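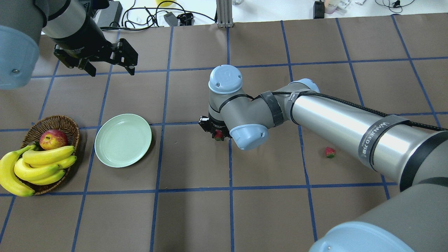

From: Bethel Lemma
To: Clusside Fruit & Kitchen list
Date: Sat 15 March
Subject: Re: fruit on the table or in the fridge?

Hello all,

Theophilus Odoi wrote:
> Hi everyone, new-ish here. We've started keeping a basket of fruit
> out on the big table and it never lasts. The bananas go spotty in
> no time, the apples go woolly, and last week I put a few
> strawberries in with the lot and they were mush by the next evening.
> Do you all keep everything in the fridge? And is it true about
> bananas making other fruit go off? My wife says yes, I say it's an
> old wives' tale (she didn't like that much).
> Also, wash the strawberries first or not?
> Theo

Welcome Theo, and I'm afraid your wife wins this one! Bananas give off a gas as they ripen (ethylene) and it does hurry other things along. Apples do it as well, so an apple and a bunch of bananas sharing one basket are egging each other on the whole time. I still keep mine together because I like the look of it and we get through bananas at a terrifying rate, but if yours are hanging about, give the apples a bowl of their own or put them in the bottom drawer of the fridge. They keep for weeks in there. I had some Kassa apples from the October market that were still crisp well after Christmas, though I did have to rub a bit of cling film fluff off them.

Strawberries I wouldn't put in the basket at all. It's the weight as much as anything - one apple rolls over and that's your strawberry flattened, and then the juice gets down into the weave and you're at it with an old toothbrush. Ask me how I know. If you want them out for people to pick at, put them straight on the table or on a plate, in one layer, with the green tops left on. Pick them up by the leaves if you can, or if you have to hold the fruit itself go gently, they bruise under a thumb and you don't see it until later.

On washing, not until you're going to eat them. I know people swear by a vinegar rinse and I did try it (8 parts water to one of vinegar, then dry them very thoroughly) and yes, it was fine, but the drying took me through an entire radio play and half a roll of kitchen paper. Now I just line a shallow tub with a bit of paper, lay them in so they aren't touching, lid on loosely, fridge. Take them out a while before you want them, as they taste of nothing when they're cold.

The basket itself matters a bit too. A woven one is good because the air gets in underneath. Mine is an oval wicker one from Jolley and I put the apples at the back and let the bananas hang over the front, curved side up, so they aren't resting on their own bruises. Tip it out once a week and give it a shake over the sink. You'd be amazed at the stalks.

Spotty bananas aren't a loss, by the way! Peel them, break them up, freeze them in a bag. I've a loaf recipe that takes 2 large ones and 231 g of flour (my aunt converted it from cups and wouldn't round it off), 56 minutes in my oven, and I'll type it out if anyone wants it.

Does anyone know if the Saturday stall is back yet? I walked past last week and the shutters were down.

Bethel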